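4.2 Consumables and the second budget

The first budget for the Skallotau cell was drawn up by people who had priced arms. It allowed generously for the two manipulators and their controllers, and set aside 5 per cent for "sundries". By November the sundries had overtaken the controllers. Most of the money went on grip pads, which wear at a rate the quotation from Stellano did not dwell upon. We had planned for 80 pads over the life of the project and ordered 166.

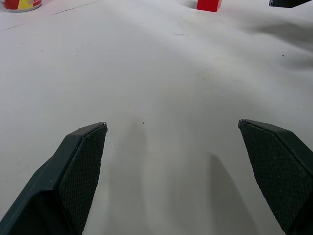
Figure 3. Wrist view of the open gripper over the covered table. The textured pads line the inner faces of both fingers.

The table covering was costed at nothing, on the grounds that it was a covering. It creases and picks up specks and scuffs, and the detector of Molefe reported several of these as objects with admirable confidence. Replacement sheets now have their own line in Table 2, between cables and insurance.

Karagiannis kept the purchase log throughout and proposed the rule we have since adopted: no finger is bought without its pads for the full term, and no arm without a spare finger. Applied to the original Remus quotation, the rule adds nearly 200 euros per gripper. The sum is modest, and it would have spared us four separate delivery charges and a long correspondence with the finance office on the meaning of "sundries".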